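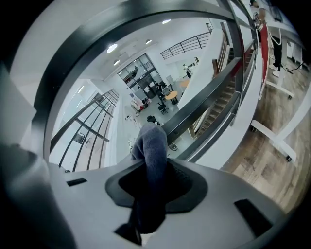
A dark blue-grey cloth, bunched up.

Mostyn textile drop-off to move to Sonddale hall

4/14/23

Residents of Mostyn will have to take their old clothes and linen to Sonddale from next month, after council voted to close the drop-off point behind the Mostyn library.

The Mostyn site has taken clothing, towels, sheets and rags for 10 years. Council's waste services manager, Rok Vidmar, said the lease on the land ends soon and the owner has other plans for it.

"We looked at two other spots in Mostyn and neither had room for a truck to turn," he said. "Sonddale has the parking and it's under cover."

The site took in 1,342 bags in the year to March, up from 456 the year before. Mr Vidmar put most of the rise down to the change in kerbside rules, which stopped people putting fabric in the yellow-lid bins.

Clothes in good condition go to op shops in the district. Worn-out cotton is cut up and sold as cleaning rags to workshops and painters. Anything mouldy or soaked in oil still has to go in the rubbish.

Slavica Vidmar, who is not related to the manager, has lived across from the library since the drop-off opened. She said the move would be hard on people who don't drive.

"I walk over with a bag every couple of months. I'm not taking a bag of old tea towels on the bus to Sonddale."

More than 200 people signed a petition asking for a small bin to stay in Mostyn. Councillor Washington Brito, who put it forward, said he was disappointed it was voted down but would raise it again when the budget is reviewed.

The Sonddale hall drop-off will be open in the mornings only to begin with. Bags should be tied and kept light enough to lift with one hand. Shoes will be accepted in pairs. Pillows and doonas will not be taken at either site.

The Mostyn gates will be locked once the last load is collected, and bags left outside after that will be treated as dumping.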